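Bosman Tabletop Challenge

The Bosman Tabletop Challenge is a student robotics competition held each August in Breritz. Teams program a robot arm to sort and put away household goods spread over a cloth-covered table. The event grew out of a term project at Sevden Technical College and is still run by the college's robotics club. It is open to student teams from any school.

Format

Each team enters with two operators and one arm. A match consists of 11 timed rounds, each with a new layout of items. Before the first round, teams get 20 minutes to study the table and collect their own pictures of it. No changes to the code are allowed once the first round has begun, but a team may restart its software between rounds without penalty.

An item scores when it is placed in its assigned zone and the arm has let go of it. Items dropped off the table are out of play for the rest of the round. Ties are settled by total time.

Items and table

The rules call for ordinary shop goods in their original packaging, along with a few kitchen and cleaning articles. Layouts mix rigid, soft and clear objects. Bottles may be laid on their sides, paper cups are left stacked, and a spoon may be set inside a bowl. Soft packs, such as tissues, are used as sold. Large packages may be placed near the front of the table with their printing upside down, and software that depends on reading labels must allow for this.
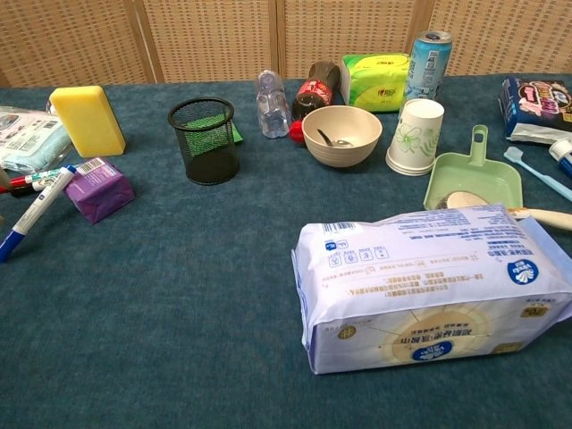
Why are clear bottles hard for a robot to locate?
Most depth sensors work by measuring light that bounces back from a surface. Clear plastic lets much of that light pass through or bends it, so the sensor reports gaps or the distance to whatever is behind the bottle.

Equipment

Teams may use any arm that fits the table mount. Many use the Bemach, a low-cost kit arm that the club lends to new entrants for the season. The supply voltage is limited to 24 V. Grippers may be built by the team, and suction is allowed - adhesives are not. All computing must be done at the table, with no network link during a round.

Course use

At Sevden, the challenge is also the final assignment of an introductory course in robot programming. Students taking it for credit submit their code and a short written report on failed grasps. The report is graded separately from the match score.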